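**Re: [paper-reuse] what counts as "clean enough"?**

From: Anselmo Lozano
To: the Tolside paper-reuse list

Younes Younis wrote:

> I have 59 drink bags in a drawer and my wife has started to refer to the drawer in the past tense. Before I bring them over in August, do you want them flat, folded, or as nature left them? And do printed ones count? The Zunden swap turned mine down for being "busy."

Younes,

Busy is fine. Zunden once turned down a grocery sack for its tone. We are a broader church, and we had message 3174 on this list before anybody asked about folding, so you're ahead of the field.

I did a batch on the marble-top table this morning and took notes. Stiff printed pieces first. Don't iron them, whatever Camport's newsletter told you.
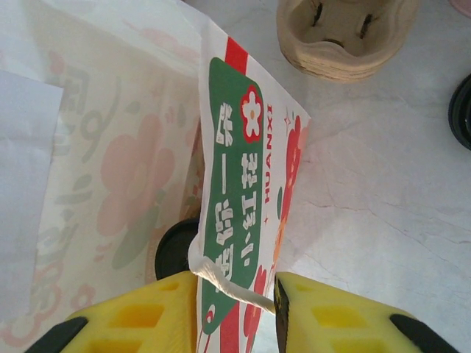 *Green panel, white characters, HUANXI up the side in red. Keep the panel whole if you can.*

The lettering is what the card makers fight over, so fold beside it and leave the fold out of the green. Flowers are more forgiving, and there are plenty of flowers.

Big crumpled sheets are slower. I open them from the middle and smooth toward the corners with the side of my hand, then complain, then do it again. 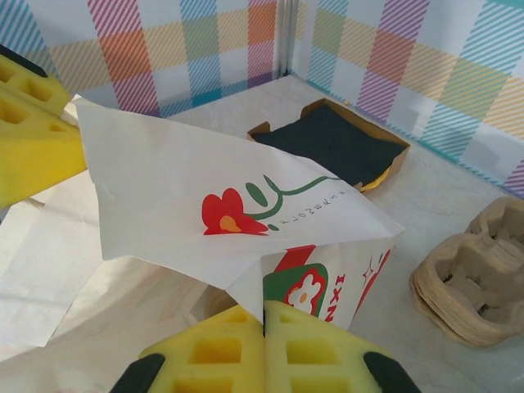
*Red flower, green stem, many opinions about which way to crease.*

A sheet like this makes good drawer liner or the inside of an envelope. It won't ever be flat again — neither will I — but under a dictionary overnight it gets respectable.

Thin bags I roll. Ccori folks flatten theirs and then wonder why the pile slides off the shelf. Start at one side, keep it loose, and stop before you get cross.

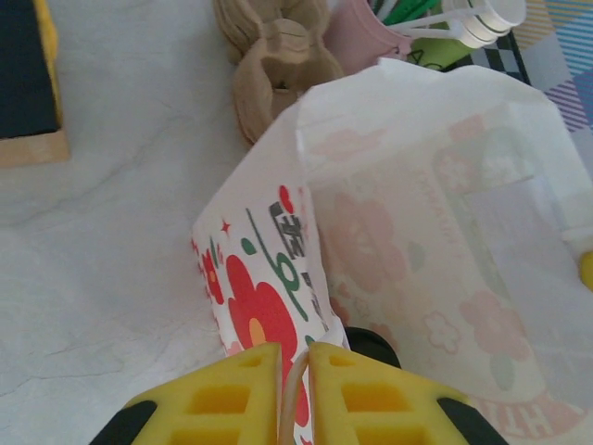 *Rolled at the bottom, still fanned out at the top. The print shows faintly through the thin paper.*

If you find a strap or cord, leave it on. Somebody on the list has 142 gift tags to string and mentions it monthly.

## Where it all goes
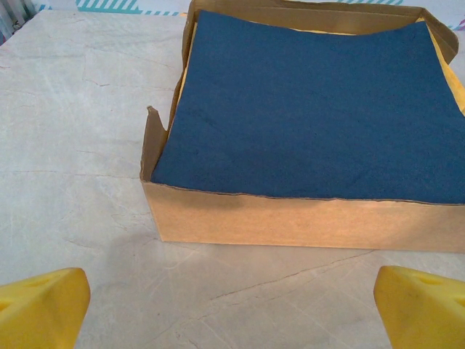 ## What to bring

- Your 59, in any condition short of sticky
- A cardboard box, lid optional. The blue sheets have mine and I'm not moving them
- The dictionary, if yours is heavier than mine

Come after 3. Side door.

Anselmo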